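Kapitel 7
Greifen, Übergeben, Drücken: Was Maschinen im Haushalt und in der Werkstatt schon können

Lernziele: Sie können zwischen einer vorgeführten und einer beherrschten Aufgabe unterscheiden und kennen drei Gründe, warum einfache Handgriffe für Roboter schwierig bleiben.

7.1 Eine Aufgabe für zwei Arme

Einen Gegenstand von einer Hand in die andere zu geben, lernt ein Kind im ersten Lebensjahr. Für zwei Roboterarme ist derselbe Vorgang eine Folge von Teilaufgaben. Der erste Greifer muss das Teil so halten, dass eine freie Stelle bleibt. Der zweite muss diese Stelle anfahren, mit geöffneten Fingern und ohne das Teil zu verschieben. Erst wenn er sicher zugefasst hat, darf der erste loslassen.

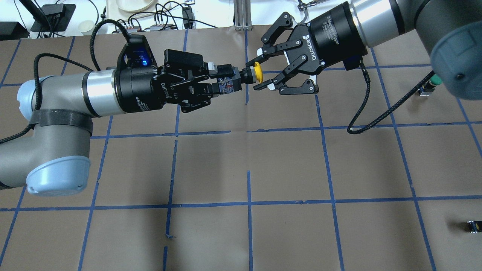 7.2 Vorführung und Dauerbetrieb

In der Lehrwerkstatt Ormsby wurde die Übergabe im Rahmen des Projekts Skoslow 807-mal versucht. In 257 Fällen musste ein Mensch eingreifen. Für eine Vorführung genügt ein gelungener Durchgang, für eine Montagelinie wäre diese Quote unbrauchbar. Der Betrieb Skadden, der Schaltkästen fertigt, verlangt von einer neuen Station 2000 fehlerfreie Zyklen, bevor sie ohne Aufsicht laufen darf.

Im Haushalt kommt hinzu, dass sich die Umgebung ständig ändert. Ein Klebebandraster auf der Arbeitsfläche gibt dem Menschen feste Plätze vor, an die er die Teile zurücklegen kann. Auf einem Küchentisch fehlt eine solche Ordnung.

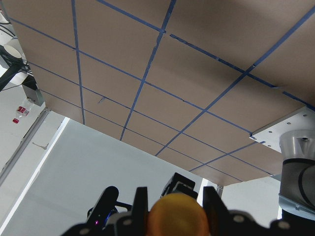

Seite 143

Eine Kamera am Handgelenk sieht zudem immer nur einen Ausschnitt, und die eigenen Finger verdecken einen Teil davon.

7.3 Taster und Schalter

Das Drücken eines Tasters gilt als leichte Aufgabe. Die Position ist bekannt, der Weg kurz, und die Rückmeldung kommt über den Stromkreis. Ein grüner und ein roter Taster auf derselben Fläche verlangen aber bereits eine Auswahl. 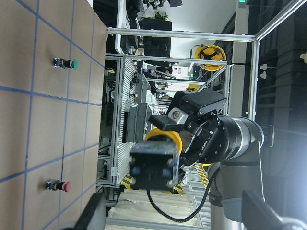 Wer beide verwechselt, hat die Bewegung richtig ausgeführt und die Aufgabe trotzdem verfehlt. Im Lehrgang Famumness werden Wahl- und Bewegungsfehler deshalb getrennt erfasst. Abschnitt 7.4 behandelt das Protokoll, das dafür verwendet wird.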